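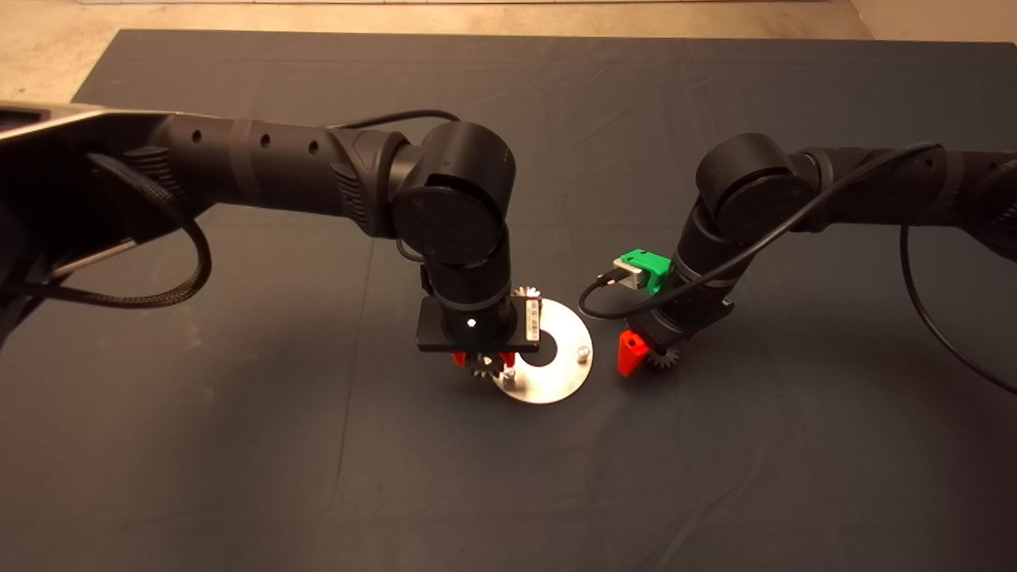
The gear cell at Brolthorpe: setting up and looking after

The gear cell is the two-armed bench in the back room at Brolthorpe. Its job is to pick up spur gears and put them on the pins of a round metal plate, and it does this all day with breaks for the people who look after it. This page is part of the workshop gallery. The notes were put together by Tyra Hovland, with the sections on cables and fingers by Saeed Taheri. Other machines have their own pages, including the Lundgren press and the old Nunstead feeder.

The bench

Both arms are black and face each other across a cloth. The cloth matters more than visitors expect. On a bare table a dropped gear rolls and chips its teeth, and a shiny surface upsets the wrist cameras. We tried a rubber mat in April and went back to cloth within the month, as the plate stuck to the mat and would not settle flat.

The cloth is shaken out every morning and changed when it starts to pill. Small wrinkles are left alone. A fold under the plate is not, because it tips the pins and the gear then lands on one edge of its bore. If the first three placements of the day are poor, look under the plate before touching any settings.

The plate

The plate has a short list of its own. Wipe both sides. Run a fingertip round the rim for burrs. Check each pin is upright with the small square, and look down the bore of any gear that has been refusing to go on. A little swarf in there is enough to stop it.

Plates come from Clornside in flat boxes and are a good, steady product, but they arrive oily. Degrease them and let them stand before use. An oily plate slides on the cloth when the gear touches the pin, and the arm follows it.

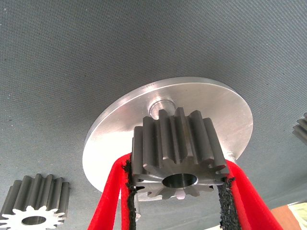 Lining up over a pin is the slowest part of the cycle and the part we adjust most often. The gear has to come down square with its bore over the pin. If it is gripped too low between the fingers, the fingertips meet the plate first. If it is gripped too high, it can tilt in the pads. Saeed sets the grip height by hand with a single gear, runs it ten times at slow speed, and only then lets the arm go at its normal pace.

Grip force is set at 41 on the controller's own scale of 100. Anything much above that squashes the pads and shortens their life. Anything much below and the gear turns in the grip as soon as it touches something. The number was found by trial and is written on the inside of the cabinet door. Please don't change it without writing the new one next to it.

Fingers and pads

The fingers are red, with strips of rough black padding on the inner faces where they hold the teeth. The padding wears before anything else does. It sheds crumbs as it goes, so a few dark bits on the cloth are normal and a lot of them means a change is due.

Pads are looked at every 600 cycles and replaced at 2,000, whatever they look like. Change both sides together. To change them, park the arm, switch the gripper off at the cabinet, peel the old strips away from the tip end, and clean off all the glue with the plastic scraper. Metal scrapers go through the red covering very quickly. Press the new strips down and leave them for an hour with a gear clamped lightly between the fingers.

New pads are slightly thicker than worn ones, so the grip height needs setting again afterwards. This is the step that gets skipped.

Cables

The cables run along the outside of the arms and hang in loops. The loops are there on purpose and should not be tidied. An earlier set was tied close to the arm with cable ties, looked very neat, and pulled a connector out on the first full wrist turn.

Once a week, move each arm slowly through its whole range by hand with the power off. Watch the loops as you do it. None of them should go tight, catch on a wrist joint or drag over the cloth. Check the braided one for fraying where it bends.

The right arm also has a bright green printed mount on its lower section. Printed parts creep under their screws, so these are nipped up monthly, finger tight and then a quarter turn. Spare mounts are in the second drawer. If you use the last one, tell Tyra and she will print more.

Working with two arms

The arms share the space over the plate and their tips often end up close together. Most of the bumps we have had were at the start of a run, when one arm had been left parked low and the other set off for its first gear. Park both arms high before starting, and keep the speed down for the first plate.

If they do touch, press stop and separate them by hand. Then check the fingers on both sides for play, even if only one looks knocked, and repeat the grip height test before carrying on. Bumps go in the blue logbook along with the pad changes.

Spare gears are on the shelf behind the door, in the trays marked Nunstead.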